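FOR IMMEDIATE RELEASE

Werska opens spring preorders for the Gistholm sack pots, with a little animal on the rim

GISTHOLM, May. I've been making pots under the Werska name for six years now, and I still get jumpy when a new batch goes up for sale, so forgive me if this reads less like a press release and more like a letter from somebody who has had too much coffee. The news is that the Gistholm line, our small planters shaped like rumpled sacks, is open for preorder from this morning through the end of May. There are 336 pots in this run. Last fall we did 85 and they were gone before I'd finished answering the first emails, and I felt bad about that for weeks!

If you haven't met the line before, the idea came from the bags our dry clay additives arrive in. They'd sit half empty along the studio wall with the tops rolled down, looking slouchy and kind of pleased with themselves, and one afternoon I rolled a slab of clay over at the top the same way just to see. It sagged. The next one sagged too. It took me most of a winter to get a rim that looks soft and stays up in the kiln (there's a shelf of the failures in the back room, and a few of them hold pencils).

The pots are cast now, so the shape is the same from one to the next, but the rims get fussed over by hand while the clay is still a bit leathery. I like a thick rim. It gives you something to hold when you're carrying the pot to the sink, and trailing plants drape over it nicely. The color we kept coming back to is a sandy beige with no shine to it, because green looks so good against it and because a glossy sack just looked wrong to all of us.
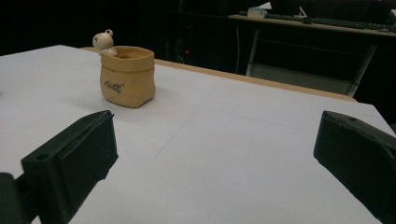
And then there's the passenger. The first one was a joke between me and my glaze bucket, a little pale creature hanging on to the edge as if it had climbed up to check on the soil, and people asked for it at every single market after that. So it's a regular part of the line. I've heard it called a bear, a mouse, a seal pup and, from one very serious kid, a potato. I'm staying out of it. It goes toward the back corner of the rim so it doesn't fight with the plant, and you can turn the pot around if you'd like it nearer to you.

What should you put in one? I'm partial to small succulents, and haworthias in particular do well for me on the studio windowsill. A short fern is lovely too if you don't mind watering more often. A few customers skip the plant altogether and use theirs for paintbrushes, tea bags or the loose change that ends up on the kitchen counter. I have one by the phone with seed packets in it, and I've been meaning to sort those since March.

Some practical stuff, since shops always ask me for it. Please treat the pots as indoor pieces. A hard freeze is rough on them, and the figure on the rim is the part I'd worry about first. To clean one, wipe it with a damp cloth and let it dry on the counter; the matte surface holds on to fingerprints from potting soil, but they come off with a soft old toothbrush and plain water. When you lift a pot, lift it from the body. I know the little animal looks like a handle. It's glued with slip and fired in place, and it's sturdier than it looks, but it would still prefer that you didn't.

Packing was our weak spot last year and I want to own up to that. Too many pots arrived with a chip, nearly always on an ear. We've switched to a taller box made for us by the folks at Phelan, with a folded paper collar that goes around the rim and keeps the top of the box from pressing on anything. I dropped a packed one off my own porch steps to try it out, then did it again from higher up, and both times I got to keep the pot. If yours shows up broken anyway, send us a photo and we'll mail another one, and you don't need to return the pieces.

Preorders go out in June in the order they came in. The Gistholm pots will also be on the shelf at Dikidier, the plant shop down by the old ferry landing, which has carried my work since the very first season and gave me a window when I had four mugs and a lopsided bowl to put in it. They're setting aside one table for the sacks, planted and unplanted, and I'll be there on opening morning with a bag of potting mix if you want to fill yours on the spot. Bring your own plant or pick one there.

For shops that would like to carry the line, wholesale orders start at 6 pots, which fit in one carton. I can't promise much beyond this run before fall, as the kiln needs new elements over the summer and I'd like to take a vacation that doesn't involve checking cones.

About Werska

Werska is a small ceramics studio in Gistholm making planters, mugs and the odd butter dish. The studio sent out 2,361 pieces last year, each packed on the same wobbly table. Studio visits are welcome in the afternoon, and please knock loudly because the pug mill is noisy.

Press and wholesale questions can be sent through the contact form on the Werska site. Samples are available to plant and home writers on request, and I do like getting them back, but I won't chase you.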